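Search this site Search Menu Go

Hladun Shared Workshop, Evening Course Notes
Unit 4: Mounting the arm and teaching the first pick

Notes by Lesia Savchuk. Read these before Tuesday's session. Bring your own laptop and the printed wiring sheet from Unit 3.

4.1 What we are doing in this unit

By now your group has a controller that boots, a gripper that opens and closes on command, and an arm that has been tested off the table with no load. In this unit the arm goes on its base, the cables get their final run, and you teach it to move one piece of play food from one plate to another. The same method carries over to home builds. If you are working in a garage or spare room, read 4.3 twice.

4.2 Base and table

The arm must be fixed to its own base. Do not bolt it to a tabletop that flexes. A light table will rock each time the arm stops, and the rocking shows up at the fingertips as a miss of several millimetres.

Set the base against the end of the table and check both for level. Tighten the four base bolts in a cross pattern, a half turn at a time, then go around again. Mark each bolt head with a paint pen so you can see later if one has moved.

Once the base is tight, mark where the table legs sit on the floor. If the table gets bumped, put it back on the marks before you do anything else. Most of the "it worked last week" problems we had in the May course came down to a table that had shifted.

4.3 Cable run

Cables fail at the wrist first. Leave enough slack for the wrist to turn through its full travel in both directions, and check this by hand with the power off.

- Power and signal go in separate sleeves where you have room for it.
- Use hook-and-loop straps near the joints. Zip ties are fine on the fixed parts.
- No cable should be the thing that stops a joint.
- Anything on the floor goes behind the line where people stand.

Home builders: the emergency stop has to be within reach of the person at the keyboard, and it has to cut motor power directly. A key on the laptop is not an emergency stop. Keep children and pets out of the room while the motors are live.

4.4 Setting the gripper

We use a parallel-jaw gripper. Both fingers move in a straight line and stay parallel, so the width between them is the only thing you set. In the Flaltska software this is the JAW value, from 0 (closed) to 100 (fully open).

For the practice pieces, open to 86 on approach. That clears the fatter pieces without knocking their neighbours. Close until the current reading rises, then stop. Do not chase a tighter grip. Hard plastic pops out of the jaws when you squeeze it near one end.

Set the force limit to 12 in the settings page and leave it there. If a piece slips, move the grip point before you touch the force.

4.5 Teaching points

Each pick needs four taught points:

Home: arm clear of the table, gripper open.
Approach: directly over the piece, well above the plate rim.
Grip: fingers either side of the piece, tips just clear of the plate.
Retreat: same position as Approach, gripper closed.

Each place needs the same set at the second plate. Save after every point. The controller does not save for you and it will not warn you when you exit.

Jog speed stays at 19 per cent while you teach. Run the finished sequence at that speed three times before raising it.

Name your points so that somebody else can read them. RED_APP and GREEN_GRIP are good names. P1545 is not, and yes, that one is still on the shared drive.

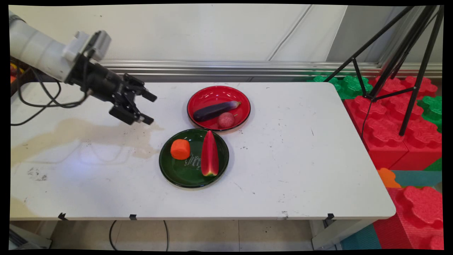
Zlata Lysenko wrote after the last course that the rim of the plate had given her group more trouble than the food did, and that they lost most of an evening to it. Her group had taught Approach too low, so the arm travelled sideways into the rim on its way across. They raised the point, saved it, and the sequence ran. She also suggested teaching the place side first, with the gripper empty, and I have now put that into the exercise below.

4.6 Exercise

1. Set out two plates with a couple of pieces on each. Leave room for one more on the plate you are placing to.
2. Teach the place side with an empty gripper.
3. Choose one piece and teach the pick side. Long pieces are gripped across the short way, near the middle.
4. Run the sequence without the piece there. Watch the fingertips at the rim.
5. Put the piece back and run it at teaching speed.
6. Turn the piece a quarter turn and run it again without reteaching. Write down what happened.

Step 6 is meant to cause trouble. The arm has no idea that the piece has been turned, and it will go to the point you gave it. A round piece usually forgives you. A wedge or anything long will not. We come back to this in Unit 5, when the camera goes on.

4.7 Fault table

Arm stops partway, no error: check the cable slack at the wrist, then the joint limits.
Gripper closes but reads zero current: signal plug not seated. Power down before reseating.
All points off by the same amount: the table or the base has moved. Go back to 4.2.
One point off: you forgot to save it. Reteach.
Grinding on start-up: press the stop and call Vsevolod or me. Do not try it again to see.

4.8 Before you leave

Send the arm to Home, then power off at the wall. Copy your sequence to the Zuvau folder under your group's name. Wipe the fingertips with a dry cloth. Food pieces go back in the tub and the plates go on the shelf.

Reading for Unit 5: the camera calibration sheet, both sides.

Last updated: May

Contact the workshop desk | © Hladun Shared Workshop | Back to top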